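Re: [danmont-tenants] Outlets and switches before the May repaint

Kyrylo Hladun wrote:

> The painters want to know whether we take the wall plates off or they do. Also, does the building pay for new ones? Mine have three coats of paint on them already.

Kyrylo, you take them off, or you pay the painters $20 a room to do it. The building pays for paint and labor only. I asked the office twice and got the same answer.

The budget for our floor is $3000. Flornari quoted under that, Plulolent quoted over, so Flornari has the job. They need all rooms cleared one arm's length from the walls by 8 in the morning.

Before they come:

1. Turn off the breaker for the room. The panel for units on our side is in the hall closet next to 352. The labels are wrong for the kitchens, so test with a lamp first.
2. Score around the plate with a utility knife. Old paint will tear if you just pull.
3. Put the screws in a bag and write the room on it. I lost two last time and Sirko Hardware didn't have the short ones.
4. Wipe the wall around each switch with dish soap and water. Scuffs and gray smudges collect there, and Flornari says they will not wash walls for us.
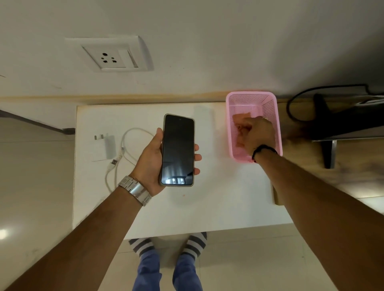 5. Tape over the open boxes. Leave the breaker off until the plates are back on.

Color is the same off-white as before. If you want something else, tell the office in writing. They said no to my green.

Can someone on the 3rd floor lend me a step stool?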